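Nesrin Ersoy
Thread. People keep asking me if robots can do housework yet, usually right after they've seen a video of one folding a towel. I do maintenance scheduling for a commercial laundry and I sit in on the automation calls, so here's where I think it's at as of August.

1/ Short answer for the home: a few chores, sort of. Vacuuming hard floors, yes. Mowing a flat lawn, yes. Anything where the machine has to pick up a thing it hasn't met before and put it somewhere sensible, mostly no.

2/ Short answer for the shop floor: a lot more, but it's because the shop floor has been changed to suit the machine. Our folding line at Stiverdale does pillowcases all day. Somebody still feeds the corners in. That job hasn't moved in the whole time I've been there.

3/ We had a demo from Hokmont in the autumn. Arm on a cart, meant to pull mixed linen out of a bin and sort it into three chutes. Their number was 98 per cent correct. I don't doubt it. It was their linen, pressed and all one colour per type.

4/ With our linen it did okay on towels. Fitted sheets were a mess. It would grab one sheet and bring up two more knotted into it, and then it would stop and wait for a person. In the first hour it stopped 25 times. A new hire with a sore back would beat that.

5/ That's the bit I'd like people to take away. The score for a single pick is less useful to me than how often someone has to walk over. If I'm paying a person to stand near it, I've bought a very slow coworker.

6/ Someone in the replies wants to know about picking things up off the floor at home. Fair question, it's the chore I'd pay for first. Shoes, chargers, whatever fell off the wall when the door slammed.

7/ Flat things are the worst of it. A mug has sides. A picture frame lying on a hard floor gives you an edge the thickness of your finger, if that, and the colour is often close to whatever it's lying on. You and I get a fingernail under it without thinking. Two stiff fingers can't do that. They have to straddle it, or slide it to a wall and tip it up, or go for the one side that's sticking up a bit.

8/ And glossy or very dark surfaces confuse depth cameras. The ones we trialled gave us holes in the data where a black bin lid was. So the machine may not know how high the thing is, and it finds out by hitting the floor.

9/ Most of this gets practised in simulation now. It costs nothing to drop something 300 times in a computer, and you can change the flooring and the light while you're at it. Plavix, who did the second set of talks for us, said they do nearly all of it that way before an arm moves.

10/ I used to roll my eyes at that. I've come around a bit. The rooms are rougher looking than I expected, speckled floors and blotchy walls, and a busy floor is a fairer test than the plain white table you get in the brochures.

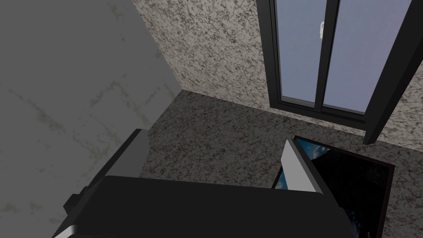 Simulated room, gripper open and nothing in it. The dark framed thing on the floor at right has some blue showing.

11/ What simulation still does badly, going by what I've been told and what I've seen on our floor: cloth, cords, anything damp, anything that sticks to the thing under it. A frame is stiff so it's kinder to model. A wet bath mat is another matter.

12/ Reply to the fellow who said humanoids will sort it out in 5 years: maybe. I'd look at the hands first and the legs second. Our floor is flat and so is most of your kitchen. Walking was never what held up the laundry.

13/ Dishwashers, since three of you asked. Loading is harder than unloading. Unloading starts with everything clean, upright and spaced out. Loading starts with a pan that has a fork stuck to it. If someone tries to sell you one, ask them to show you the loading.

14/ Also ask who cleans the robot. Ours picked up lint in every joint. The quote from Dumitrescu had a monthly service visit in it and the other two didn't mention one, so we had to go back and ask, and the prices ended up a lot closer together.

15/ What we went with in the end was boring. A bin tipper and a conveyor with a light curtain. It lifts the heavy part and leaves the sorting to people. Fewer sore shoulders on the early shift, and when it jams you can see why.

16/ At home I've got a robot vacuum that does the hallway and the kitchen. I pick up the floor before it runs, which my sister says means I'm doing the chore and it's doing the lap of honour. She has a point, but the floor does get cleaned more often than it used to.

17/ If you work with these things and have got one handling mixed, used linen without a minder, I would really like to hear from you. Send video if you can, uncut, with the bin as it comes off the truck. I don't mind if it's slow.

18/ Small correction to number 4. I've been told two of those stops were our own emergency button getting bumped by a trolley, so take those off its tally. Fitted sheets still a mess.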